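Falance: in-hand rotation from handheld gripper demonstrations

README for the data and training code, second public release. December 14, 2023.

Welcome! Falance is a set of handheld gripper demonstrations with one narrow aim: teaching a policy to turn household containers to a wanted angle before putting them down. Picking things up is fairly well covered by now. Picking up a bottle that lies on its side and setting it down upright, label forward, is where our earlier policies fell apart, and we got curious enough about that to build a whole dataset on it.

What's in the release

Over 1000 demonstrations, each one a single pick, turn and place. Every demonstration has wrist camera video, gripper opening, and a 6-DoF tool pose. There is also a short text label for the goal ("upright, label to the front" and so on). The code folder has the loader, the training script for the Preltov policy, and the evaluation script we used for our own runs.

The folders are:

raw — video and pose logs as they came off the tool
aligned — the same data, resampled and trimmed at both ends
goals — target orientations, one file per demonstration
splits — train, validation and held-out objects

If you only want to train, take aligned, goals and splits and skip raw. It is by far the biggest download.

The method in short

Preltov is a diffusion policy with one change. It predicts the orientation of the object relative to the gripper as a side task, and that prediction is fed back in at the next step. We tried 2 and 3 past frames as input. Three was clearly better on shiny containers, and two was fine on everything else, so three is the default.

The part I am most excited about is Bhutto, our relabeling step. A demonstration that ends at the wrong angle is a perfectly good demonstration of reaching that other angle! Bhutto rewrites the goal to match the final pose and keeps the clip. On held-out bottles this helped more than anything we did to the network, and it is a very small script (see relabel.py, please read it, it's short).

What the camera gives you

All video comes from a fisheye lens mounted on the tool. Frames are stored as recorded, with no undistortion and no rotation correction. We trained both ways and the raw frames won, probably since the outer part of the view carries so much of the motion — cropping it away cost us a lot. Expect large changes in tilt within one clip, overexposed windows, and motion blur on close objects.

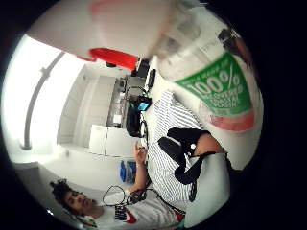 Prasetyo Mangundap

When a large container sits this close to the lens, the orientation head has very little to go on except the printed label. The green panel with its big "100%" is the kind of feature it learns to lean on, and the small print is too blurred to be any use. Plain containers with no print are harder, and you will see that in the per-object scores.

People and rooms show up in the background of many clips. Please don't try to identify anyone, and don't use the clips for anything to do with faces.

Known problems

Pose tracking drifts when the object covers most of the view. Clips with a bad jump are listed in splits/drift.txt and are left out of training by default.

Goal labels for round containers without a clear front are a judgment call. Two labelers did not always agree, and we kept both answers.

Running the evaluation

Install the requirements, then run eval.py with the held-out split. It plays 50 rollouts per object in the Nandovico simulator and writes one table. Real robot numbers need your own arm, of course, and I would love to see them — open an issue with your gripper model and lens, even if the results are bad.

The next release is planned for February and should add lids.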